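Paltbridge corner shop, drinks bay and back stock: monthly safety walk with my comments

I do this walk once a month, usually starting at 7 in the morning while the floor is quiet, and I write it up the same evening so I don't forget what I meant by "wobbly-ish." The form gives you a tick box and one skinny line for comments. I never fit on the line, so the comments live here and the form gets a "see notes."

Bay: 524
Form: Curnuro shelf and aisle sheet, April
Result: passed with three things to fix

1. Floor in front of the bay
OK. Dry, no grit, no curled edges on the mat. I did the shoe-scuff test in front of the cooler end too, and it grips fine. The mat by the door is another story, but that belongs to the entrance sheet and I've already moaned about it there.

2. Uprights and base
OK. I gave both uprights a good shove at shoulder height and nothing moved. The leveling foot on the left side had backed out a little last month, so I marked it with a pencil line, and the line hasn't shifted. Very pleased with my pencil line!

3. Shelf clips and brackets
FIX. All seated, but one clip on the second shelf up is a replacement from a different system and it sits a hair proud. It holds. I pushed down with both hands and it didn't budge, but I'd like a matching Pfister clip in there before the summer stock arrives and people start stacking heavier. Part is ordered.

4. Shelf load
OK. The rating plate on this run says 40 kg per shelf, spread evenly, and we're nowhere near it. Please do keep reading that word "evenly," though. Water is heavy stuff, and when somebody shoves a full case to one end because they're in a hurry, the clips at that end take the lot.

5. Bottles standing properly
OK. I go along each shelf and check that every bottle is flat on its base with nothing perched on a lip or a price strip. I also tip a couple of them gently with one finger to see if they come back upright, which probably looks odd to customers, but there we are. 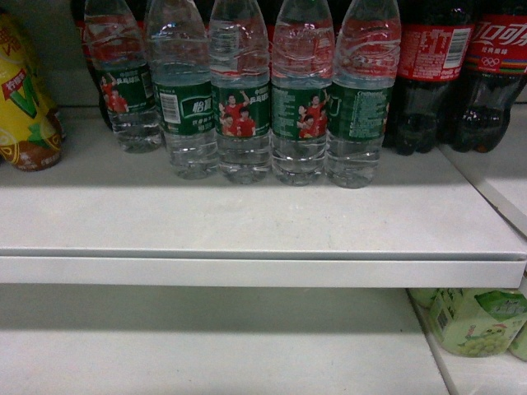

Glass is a separate question. Glass goes on the lower shelves only, and I'd like us to stick to that even when the top looks bare and it's tempting to fill it with whatever is in your hands. A plastic bottle landing on your foot is a bad word and a bruise. A glass one is the first aid kit and the accident book.

6. Caps, seals and leaks
OK. No sticky rings on the shelves and no broken seals on the ones I picked up. If you find a sticky ring, don't just wipe it — find the bottle that made it first, or you'll be wiping again tomorrow.

7. Dates and rotation
OK, just about. Everything I checked was in date. I did swap a few items around on the juice end where the newer ones had been put in front. Old to the front, new to the back, and yes, I know it takes longer.

8. Labels and barcodes
OK. Nothing torn, nothing that wouldn't scan. I took a handful of imported drinks to the register as a spot check and they all came up under the right names and prices. We don't need every label facing perfectly forward for safety purposes, so I don't mark that down here, although the display sheet might.

9. Shelf edges
FIX. There's a short rough spot on the front edge of the bottom shelf at the far right. I found it with my thumb. I've put a strip of tape over it for now, and it wants filing and a dab of white paint. Five minutes' work, so I'll probably do it myself before the next walk.

10. Lighting over the bay
OK. All tubes working, no flicker, covers clipped on. You can read the price strips from the middle of the aisle without squinting, and my eyes are not young.

11. Reaching and step stool
OK. The Gukton stool is back in its spot by the stockroom door, rubber feet all present. Last month one foot had gone missing and I found it under the bread rack! Please don't stand on the bottom shelf to reach the top one. I have seen the shoe prints.

12. Back stock, cage 322
FIX. Cases are stacked five high and the limit is four. I took the top layer down and started a second stack next to it. The shrink wrap on two cases was split as well, so I moved those to the front of the cage to be used first. Walkway past the cage is clear and the door opens all the way.

13. Extinguisher and exit
OK. Tag number 1536, needle in the green, pin in, nothing parked in front of it. Exit sign lit. I pushed the bar and the door opened on the first go, which it did not do all winter.

To do before the next walk:
Matching clip for the second shelf up (ordered)
File and paint the bottom shelf edge
Cage stacks no higher than four, and a new sign saying so, the old one has faded to nothing

If you fix any of these before I get to them, write it on the clipboard with the month next to it so I don't go looking for a problem that's already gone. The clipboard is hanging on the hook inside the stockroom door. The pen is supposed to be there too.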